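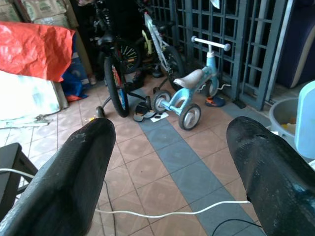

Kinderräder und allerlei Hausrat auf gefliester Veranda

Und dann saß sie plötzlich zwei Tische weiter

Eigentlich war ich nur wegen der Muscheln im Thorlacius. Mein Kleid war zerknittert, mein Akku auf vier Prozent, und dann geht die Tür auf und herein kommt Lina Chamoun, untergehakt bei Rami Shboul! Für alle, die das Frühjahr ohne Fernseher verbracht haben: Die beiden spielen in »Kulodgate« das Ehepaar, das sich sechs Folgen lang um ein Hotel streitet, und sollen sich bei den Dreharbeiten auch ohne Drehbuch so heftig gezankt haben, dass sie am Ende getrennte Garderobenflure hatten. Getrennte Flure! Und jetzt teilten sie sich eine Crème brûlée.

Ich habe brav gewartet, bis der Kaffee kam (na gut, bis der Aperitif kam), und bin dann hinübergegangen. Chamoun kennt mich noch von der Premiere, bei der ich ihr Rotwein auf den Schuh gekippt habe, und sie war trotzdem reizend. Ob man den beiden gratulieren dürfe, habe ich gefragt. »Wozu denn?«, hat sie gesagt und gelacht, und Shboul hat sehr gründlich die Weinkarte studiert.

Am nächsten Morgen rief ich Uliana Stetsiuk an, die beide vertritt und normalerweise nach dem zweiten Klingeln »kein Kommentar« sagt. Diesmal hat sie geplaudert, für ihre Verhältnisse jedenfalls. Lina und Rami seien »beruflich wieder sehr gern zusammen«. Auf das Wort »beruflich« hat sie so viel Gewicht gelegt, dass ich es mir zweimal unterstrichen habe. Zwölf Minuten haben wir telefoniert, sonst schaffe ich bei ihr keine zwei.

Was dahintersteckt, weiß ich inzwischen aus der Produktionsfirma Todora: Es gibt eine zweite Staffel, gedreht wird ab Januar, und Regie führt wieder Elli Riihimäki. Die hatte nach der ersten geschworen, sie gehe lieber Schafe scheren, als noch einmal zwischen diesen beiden zu vermitteln. Umgestimmt hat sie angeblich Raed Rawashdeh, der Drehbuchautor, mit einem Umschlag voller neuer Szenen und einem sehr langen Abendessen. In den Szenen vertragen sich die Eheleute. Riihimäki soll beim Lesen geweint haben, vor Rührung oder vor Erleichterung, da gehen die Versionen auseinander.

Offiziell verkündet wird das Ganze am 12. Juli 2024 beim Sommerfest von Todora, mit 300 geladenen Gästen im Garten der Villa Sutesetti. Ich stehe auf der Liste, zumindest hat man mir das am Telefon gesagt, und ich habe mir schon flache Schuhe gekauft, der Kies dort ist mörderisch.

Bleibt die Sache mit der Crème brûlée. Zwei Löffel, ein Schälchen, und beim Hinausgehen hat er ihr den Mantel gehalten, obwohl der Kellner schon danebenstand. Meine Tischnachbarin fand, das mache man unter Kollegen eben so. Ich arbeite seit Jahren mit sehr netten Kollegen, und meinen Mantel hat noch keiner von ihnen angefasst. Ich frage am Sommerfest noch einmal nach, diesmal mit vollem Akku.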